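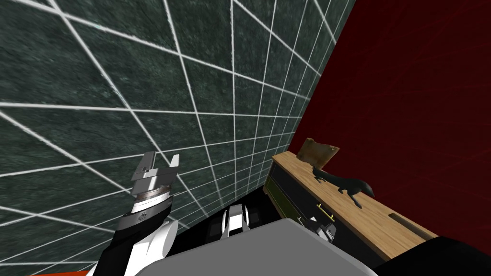
I look after the simulated copy of our two-armed robot at Derketti, and my one big opinion about the job is that you should leave the arms alone for the first hour. People hate hearing this! They load a new room, drop the robot in, and five minutes later they're fiddling with grip force. I'd much sooner fuss over the boring stuff, meaning where the base sits, how high the furniture is, which way the head camera points. Take the view from the robot when it's standing by a low cabinet with a black animal figurine on top. One gripper is up in the air, open, with nothing in it, and the other is half hidden behind the robot's own body. If you were judging that second arm by eye, you'd be guessing. I've guessed plenty, and I was wrong a lot.

So my setup routine starts with the head. I tilt the camera until the near edge of the work surface is in view, then drive both arms slowly through their range and write down the poses where the body gets in the way. It takes me 8 minutes if nothing crashes. Ilango Ramasamy thinks I should script it, and he's probably right, but I like watching it go by. You catch things. Last June I caught a wrist that had been mounted a quarter turn off in the model file. Every script we had was perfectly happy with it.

Then there's the gripper itself. Our checklist (we call it Min, don't ask me why, it was called that when I got here) has you open and close each gripper 200 times before any task runs. On a real robot I'd understand that. In simulation nothing wears out, and I argued for years that it was silly. I've come around halfway. The long run does shake out bad contact settings, where the fingers start to jitter or slide through each other a tiny bit. I still think two dozen would do it, and Usha Pinto and I have this fight every time she updates the list.

Where I won't budge is on wall and floor colors. Change them, sure, make them loud, swap them every run. Just do it after the geometry is signed off. Shazia Paracha once lost most of an afternoon to a reach problem she blamed on a new texture pack, and the cabinet had been shifted 2 centimeters in the same update. Two changes at once, and you can't tell which one bit you.

My own order is base, furniture, head, arms, grippers, colors. Makis Karagiannis does the grippers before the arms and gets decent results, so maybe try it his way if mine bores you.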